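Bottling my first mead – swing tops or corks?

Plurow
My Lirnis order of 500 ml swing tops finally came and I love them! Ten gallons of cider going in this month – so much easier than corking.

Vandska
Glad you're happy, but I'd still cork anything you plan to age. Those rubber seals get tired.
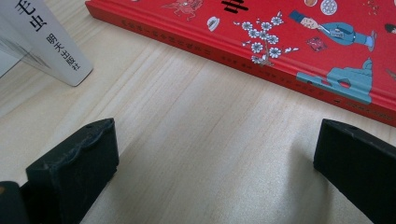
Plurow
Do swing tops hold up for still mead too?

Vandska
For a year or so, then I'd swap the gaskets.

Chaiyaporn
Disagree! I have 101 bottles in swing tops, some since a May batch three years back, and they taste great. Buy spare gaskets and enjoy it.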